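The Night Train to Brirel

I was 13 the summer my aunt decided we would take the night train to Brirel, and oh, what a train it was! Green cars, brass handles, a whistle you could feel in your teeth. We had 2 bunks and a bag of plums, and I had sworn I would stay awake for every single mile.

The plan was to see the Echeverri bridge by moonlight. My aunt had crossed it once as a girl and had talked about it ever since – how the whole valley opened up under you, how the river looked like spilled milk.
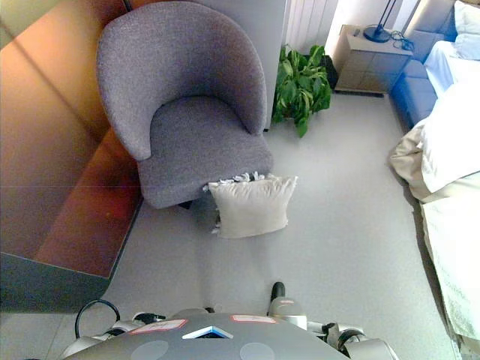 By Zurnard I had eaten all the plums. The conductor came through with his lamp and told us there were 30 minutes to go, and I pressed my nose to the glass so hard it left a mark. Fields went by, then a barn, then one yellow window with somebody still up inside it. I waved like mad! I have wondered about that window all my life.

Then the wheels changed their song. The ground fell away, and there it was, the river, bright and wide and so far down that I grabbed my aunt's sleeve and laughed out loud.
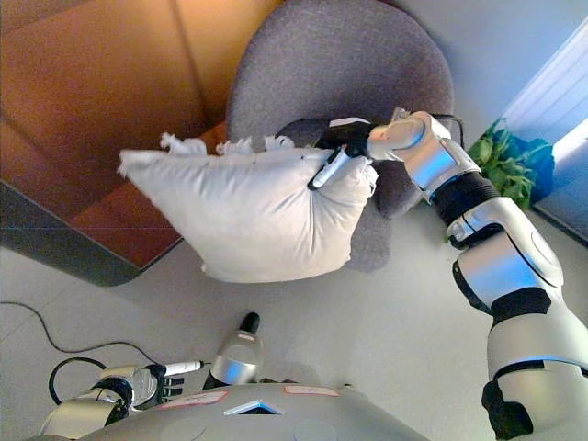 My aunt said it was smaller than she remembered, and that she had never been so happy to be wrong about anything. She asked if I wanted to come back in June and do it all over again.

I said yes before she had finished asking – and then I slept straight through Brirel, and they had to carry me off.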